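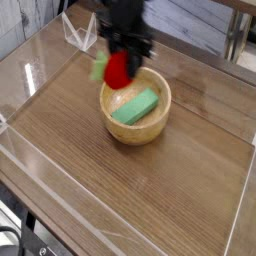 Introduction to Automation
Notes for the visit to the Andell laboratory, Sanisbridge

Date of visit: 2018-07-10. Groups of 12 meet in Room 226, where bags and coats must be left.

1. Purpose
Students will watch a gripper handle soft items at a wooden bowl and relate what they see to the unit on grasping. Each demonstration lasts 10 minutes. Staff will take questions between runs.

2. Points to observe
Where the fingers meet the item. A soft, rounded piece and a block with flat sides call for different grasps – note which faces are used.
The approach to the rim. Record the height at which the item is let go and whether it touches the bowl.
Space left in the bowl when one item is already there.

3. Conduct
Stay outside the clear panels at all times. Do not lean on the table.

4. Written work
Submit one page comparing two grasps, with a sketch of each. Use the terms from the Vundano handout. Work carried over to the October session will be marked on the same scale.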